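## 4. Before you open the tower

1. Shut down the computer and switch off the power strip.
2. Pull out the power cord. Wait 9 minutes.

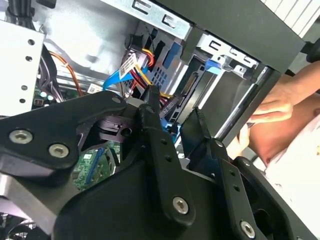

**Chiyo Tanabe**, Technical Writer, Hepburn Office Support

3. Touch bare metal of the case before you touch any board.

> **Caution:** Do not pull on cables — hold the connector only.
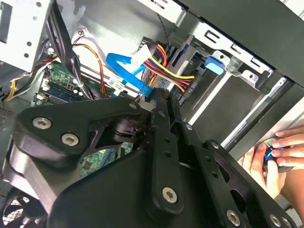
*Fig. 4-2. Cables inside the open case*

4. Write the asset number in the Viler list. Old towers have numbers below 2000. 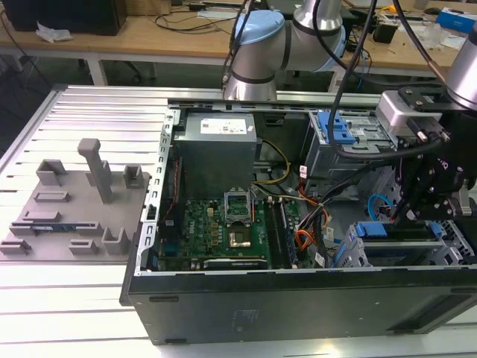
*Fig. 4-3. Tower on its side, CPU bracket open*

Note: for a missing screw, ask Callum Lamont on Tuesday.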